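Stadetura Bin Picking: Frequently Asked Questions
Collecting grasp examples for our learning system

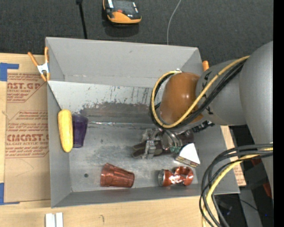 The gripper down in the gray bin, next to a crushed can. Two tumblers are on their sides at left.

What are you trying to do?
We want an arm to look into a bin of mixed stuff, pick something it can get hold of, and lift it out. We're teaching it with examples: lots and lots of grasp attempts, good and bad, each one stored with what the camera saw at the time. The system learns from those which grasps are worth trying. It's the most fun any of us have had at work in years!

What counts as one example?
One attempt. That means a picture of the bin before the arm moves, the spot and angle chosen for the gripper, the readings from the fingers as they close, and a label at the end. Without the "before" picture we throw the rest out. We lost most of an afternoon that way in September when the capture program was saving the wrong folder, and there's now a check for it at startup.

Who picks the grasp?
Depends on the session. In guided sessions a person clicks a point on the screen and sets the angle. In free sessions the current model picks for itself, with a bit of randomness mixed in so it doesn't keep repeating its favorite move. Early on everything was guided. We like a mix now, and the free sessions are great to watch (it tries things no person would click on, and some of them work).

Why household junk and not proper test parts?
Because household junk is wonderful. A crushed can has dents and bright reflections all over it, and every can crushes differently. Tumblers you can see through are hard for a depth camera, which often reads the surface behind them. Test blocks are fine for checking that the arm goes where you told it to, but the model gets comfortable with them very fast.

How do you choose what goes in the bin?
We keep a shared pool of 309 objects and draw from it at random. Most loads are 10 objects or fewer. Everything gets tipped in from a tray and stays however it lands, so please don't straighten things up! Tidy bins gave us a model that was only good at tidy bins.

Can I bring in something for the pool?
Yes, please do. We love new objects. Rules are short: no glass, no blades, nothing with liquid or food in it, nothing you want back in one piece. Put it on the intake shelf with a sticky note. Mareike Voß weighs it, photographs it and gives it a number. Don't drop it straight into a load, or the log won't match the bin.

What's the labeling scheme?
We use four labels.
Held: the object left the bin and stayed in the fingers until release.
Slipped: it was lifted, then fell.
Missed: the fingers closed on nothing.
Blocked: the arm stopped before it could close.
If two objects come up together, label it held and tick the "double" box. If you aren't sure, use the note field and leave the label blank. A second person goes through the blanks at the end of the session.

Are the failed attempts any use?
Very much so. A slip tells the model where the edge is between a grasp that works and one that doesn't, and those are the examples we have the fewest of. Please don't delete misses to make a session look better. Somebody did this with the best intentions and the model came out far too sure of itself.

Why does the bin look so beat up?
Real bins are. Scratches, chips and smears show up in the camera image and the model has to learn they aren't objects. Our first version was very keen on picking up a stain. We've thought about swapping in a clean bin for part of the data and will probably do it once the Brandano set is finished.

What are Brandano, Görtz and Anora?
Names of our data sets. Brandano is mixed household objects in one bin. Görtz is the same pool but with two bins and a transfer from one to the other. Anora is small so far and covers only flat things lying against a wall or in a corner, which are miserable to pick and so very interesting to us. Please type the name exactly as it appears in the menu, with the umlaut in Görtz. The export script is picky.

How many examples do you have?
The clean part of Brandano stands at 1970 guided attempts. Free attempts are counted separately. We've logged more than 21 hours of those and are still sorting through them.

How long is a session?
However long you can pay attention. Labeling goes downhill when people get tired, and you can see it in the notes. Swap with somebody, get a coffee, come back. A short session with careful labels beats a long one every time.

What should I check before starting?
Clamps tight on the bin rim. Cables free to follow the arm through its whole reach. Correct data set in the menu. One test picture, opened and looked at. Then tip in the load and go.

The arm stopped and won't move. Now what?
Most often it touched a wall harder than it's allowed to. Keep your hands out of the bin, press stop, read the message on the screen, and save the attempt as blocked. Then jog the arm straight up before you reset. If it stops three times in the same place, the camera alignment has probably drifted and needs to be redone. Instructions are in the binder, yellow tab.

Can I use the data for my own project?
Inside Stadetura, yes, go ahead, and tell us what you find! For anything outside, write to us first. We'd like to share Brandano more widely but the file format is still changing and we don't want to hand people something that breaks on them.

Do I need to know how to code?
No. If you can click on a picture and fill in a form you can run a guided session. Ask to sit in on one first and you'll have the hang of it by the second load.

Last updated October 29, 2021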